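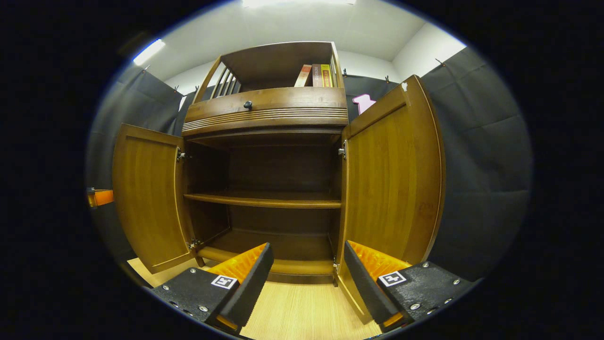

Doors open: a wooden cabinet as met by the hand-held gripper.

Cupboard lessons pay off for Warthorpe robot

01/10/2021
By Parvathi Nadar

A robot that can beat you at chess has been old news for years. A robot that can open a cupboard without taking the door off is still, apparently, worth a paper.

The team at the Warthorpe lab has published one. Its method, called Plilden, does away with the usual business of steering a robot arm through each task by remote control. People walk up to the furniture holding a gripper tool and open the doors themselves, while a camera on the tool records everything. The software then learns from the recordings, and an arm fitted with the same sort of fingers has a go.

The researchers collected 3196 recordings this way, on cabinets, drawers and the odd stubborn wardrobe. The arm was then set in front of 15 pieces of furniture it had never met, with 40 attempts at each. It managed the doors on all but 2 of them. One of the failures had a magnetic catch, which the paper describes as "unusually firm" and which anyone who has lived with one would describe in other terms.

The more useful finding may be about hinges. An earlier version, tested in May, pulled every door straight towards itself, with results the authors call "informative". Plilden guesses where the hinge is from the first small movement and swings the gripper round in an arc to suit. Most of us picked this up as toddlers, though few of us published.

Speed remains a sore point. The arm is still a good deal slower than a person, and closing the doors again has been left for future work – a position many households will recognise.

Eroleck, which paid for part of the study, hopes to try the method in kitchens next.

Shares: 40
Comments: 15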